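Trever Bench Notes
19th March

1/ Notes from the PC teardown set we are recording for the Zalmont policy. The target is 300 usable demos of drive and cable work inside a desktop tower, done by remote control and by hand guiding. Thread covers what changed in how we teach it.

2/ Background for new followers: the operator moves a leader arm, the follower arm copies, and we log joint angles, gripper width and the wrist view. No scripted waypoints. If the operator fumbles, the fumble goes in the log with a flag on it.

3/ We started with hand guiding only, where you hold the arm and push it through the motion. Good for force. Bad for images, as your own forearm ends up in half of them and the policy learns to expect a forearm.

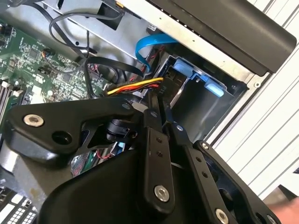 4/ Approach angle matters more than grip force in a PC case. Operators want to come straight down on everything because it feels safe on the leader side. With a linkage gripper the side plates swing out when the fingers open, and they need more room than the fingertips do. The power plug marked P11 is a fair test: the yellow, red and black wires run right into it, there is a blue SATA cable just above, and the drive cage is next door. We now teach operators to set finger width before entering the case and leave it alone until they are at the part.

5/ Second rule: one pause per demo, before contact, never after. A pause after contact teaches the policy to sit there squeezing. We cut 36 demos from the first batch for this alone and re-recorded them.

6/ Cables are still the worst of it. They never lie the same way twice, so a demo that brushes a cable is worth keeping if the operator recovers cleanly. A demo that avoids every cable by luck teaches very little. Our label sheet has separate columns for "touched" and "snagged".

7/ Drives are easier. Rigid part, known travel, clear end point. The grip point is where operators disagree.

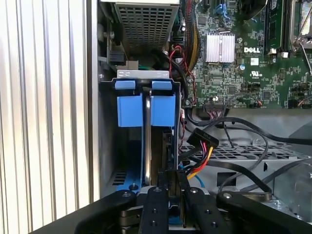
Bench Notes, Vol. 2, No. 12

8/ Low grip, with the fingers closed around the bottom end of the drive while it stands in its blue caddy. The case for it: the tabs at the top of the rails stay clear. The case against: you are working near the floor of the bay with very little side clearance, and a small error in wrist roll puts a knuckle into sheet metal.

9/ We are recording both low and high grips and tagging them separately. Mixing them without a tag gave us a policy that aimed for the average of the two, which is the middle of the drive, where there is no good grip at all.

10/ Leader arm scaling: we run 1:1 for the approach and drop to half speed inside the case. The switch is a foot pedal. Put it on the hand controller and people hit it mid-grasp.

11/ Count so far is 358 recorded, before cuts. Usable will be lower. I'd sooner end up short of target than pad it with demos I would not want copied.

12/ Someone asked about the Omoregie leader arm versus the older one. Less backlash in the wrist, heavier at the elbow. Operators tire sooner, and you can see it in the logs as a slow droop at the end of each approach. Shorter sessions fixed most of it. A counterweight is on order.

13/ Next up is connector release with the latch side hidden from the wrist view. I expect hand guiding to come back for that one, at least for the last few millimeters. Results in June if the schedule holds.

Recent threads
Why we stopped smoothing operator trajectories
Foot pedals, ranked by how often they get kicked
Fesari force sensor: drift after warm-up
Labeling recoveries without losing your mind

Contact | © Trever Bench Notes | Back to top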